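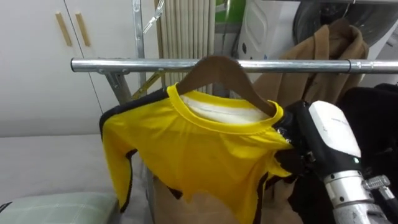 Wendby picks its next gripper, and I got to run the tests

Hi, I'm Rasmus Lukoševičius, and I run hardware trials at Wendby. In August we put 3 grippers through the same laundry job, and we're announcing the winner now: the Huerta fingers from Serkgate!

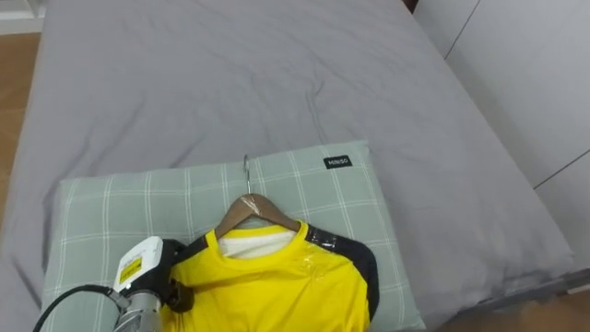 A yellow T-shirt on its hanger, held by the gripper at the shoulder.

I wanted a job people do at home, so hangers and shirts it was. Each gripper got 80 tries, all with the same arm and the same Brotis controller (I didn't touch the settings between sets, though I was tempted).
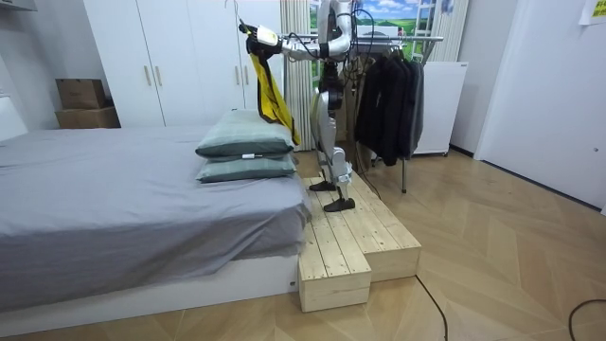
Slick sports fabric gave me the most trouble. Our old fingers squeezed hard and still let it slide, and I spent a whole Sunday on that alone. The Huerta set has a softer pad and it's quicker to swap, too.
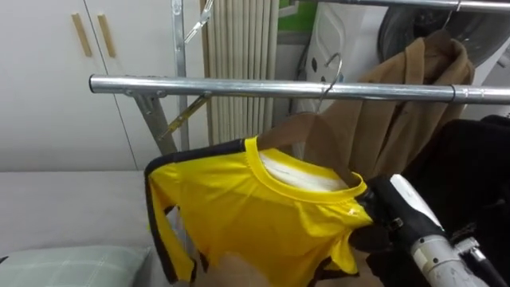 A pair costs $398, and we've ordered enough for every arm in the shop. The full test log runs to 600 lines and I'm happy to send it to anyone who asks. Write to me at the Wendby front desk!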